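Tomato, Drawer, Repeat: A Season With the Truslow Robotics Club

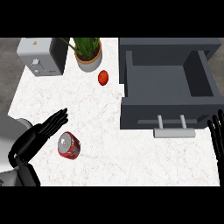
My sister-in-law wanted to know, when I told her what the club was up to this year, whether it still counts as robotics if the kids never pick up a screwdriver. I've been chewing on that question ever since, and I've come down firmly on yes, but it took me most of a season to get there, so bear with me while I tell it the long way around.

For anyone new to this blog, I help run the after-school robotics club at Truslow, and have done so for long enough that my garage is half full of wheels. Up until this year we were a wheels club. We built little carts that followed tape on the gym floor, and in a good year they followed it all the way to the end. I loved those carts. The kids loved them too, mostly when they crashed. But the older students had been asking for arms and hands and something that felt closer to what they were reading about, and we didn't have the money for an arm, let alone two of them.

Then we found the Satby Challenge. It's a school competition that happens entirely in simulation, which means you get a kitchen counter, a robot with two hands, and a list of chores, and all of it lives on the computer. Our entry is the drawer chore. There's a tomato on the counter and a dark gray cabinet beside it, and the robot has to get the drawer open, get the tomato into it, and get the drawer shut again. My grandmother could have done it while talking on the phone and scolding the dog. Our team has been at it since November.

I should say what the team looks like, because people picture a big room full of geniuses. We have 7 students signed up for the simulation group and 2 computers that can run the thing at a decent speed, so there's a lot of leaning over shoulders. We meet in the library annex, which has terrible radiators and very good chairs. The kids named their program Uvix, for reasons they have refused to explain to any grown-up, and they talk about it the way you'd talk about a puppy. Uvix is in a mood today. Uvix doesn't like that.

The first thing everybody wanted to do was grab the tomato. Of course it was! It's bright and round and sitting right there next to the potted plant, practically begging. So they spent the first few weeks on grabbing, and got pretty good at it, and then discovered they had a robot holding a tomato in front of a closed drawer. One of the quieter students pointed out that you'd never do it in that order at home with your hands full of groceries. After that the drawer came first, and the whole plan got rewritten on the whiteboard in three colors of marker.

Drawers are harder than you'd think. The handle on this one is a thick light gray bar held out on two slim posts, and to us it looks like the easiest thing in the world to hook a finger around. But the fingers on the robot are long, and if the wrist comes in at a slightly wrong angle they land on the front panel instead and sort of paw at it. We watched a lot of pawing. The students started keeping a log of every attempt, with a column for what went wrong, and that column has some of the best writing I've read from teenagers all year. "Petted the cabinet" shows up more than once. So does "waved goodbye to tomato."

By the end of the winter the log stood at 967 attempts. That sounds like a lot of failing, and I suppose it is, but on the old carts we might have managed a handful of test runs in an afternoon, what with dead batteries and somebody stepping on the tape. In the simulator you press a key and everything goes back where it belongs. The kids got bolder because of that. They'd try an idea just to see it go wrong, and then they'd argue about why, and the arguing is where I saw the learning happen.

There's also the matter of the soda can. The counter in our task has a few things on it that have nothing to do with the chore – a toaster, the plant, a red can – and the can sits over by the left hand. The rules take points off if you knock anything around. For a while the left hand was our biggest headache, and it didn't even have a job! The team had put so much thought into the right hand and the drawer that the left one was just drifting about on its own, and over went the can, again and again. The fix they settled on was to give the left hand a resting spot and make it stay put until it was needed. I've known some toddlers who could use the same instruction.

We did hit one rough patch I want to write down, partly so I remember it next year. The group split over whether to use one hand for everything or share the work between both. The one-hand crowd said it was simpler, and they were right. The two-hand crowd said it was faster and looked a whole lot better, and they were right too. It got a little heated for a library. In the end we let each side run 300 attempts with its own version and agreed beforehand that we'd go with whichever got the tomato put away more often. The two-hand version won by a nose. The one-hand students were good sports about it, and a couple of their tricks for closing the drawer gently ended up in the final program, so I'd call it a draw if anyone pressed me.

A word on cost, since other clubs write and ask. The entry fee for the Challenge was small, and the software came free with it. Our real expense was the second computer, and for that we have the Atanasov hardware store to thank. They let us run a table outside the shop for a weekend, selling tomato seedlings (the kids' idea, and I was very proud of it). We sold out before lunch on the first morning and had to go begging for more seedlings from every gardener we knew. There are now a great many people in this town growing tomatoes on behalf of a robot.

What I didn't expect was how much the kids would start looking at their own hands. I caught one of them in the kitchen at our potluck, opening and closing a drawer over and over, very slowly, muttering. Another came in one afternoon with a page of notes about how she puts away the silverware, including which finger goes in first. You can't buy that sort of attention. My own kitchen has been ruined for me, I'm afraid – I can't reach for a spoon anymore without noticing my elbow.

So, back to my sister-in-law. No, there haven't been any screwdrivers. I do miss them a bit, and so do some of the younger ones, which is why we're keeping the carts going as a separate group that meets at the other end of the annex. They borrow our whiteboard and we borrow their snacks. A few of the cart kids have started wandering over to watch the drawer attempts, and they have strong opinions, and I expect I'll be losing at least one of them to the simulation side before long.

The team still has the last stretch to do before we send in our entry. Closing the drawer is reliable when the tomato lands toward the back and much less so when it rolls up front, and there's a lively debate about whether to set it down more slowly or just give it a little nudge afterward. I've been told my suggestion of a paper towel isn't allowed under the rules.

If your school is thinking of trying the Challenge next year, leave me a note in the comments and I'll send you our attempt log, funny bits and all. And if you bought a seedling from us and it's doing well, the kids would dearly love to hear how tall it's gotten.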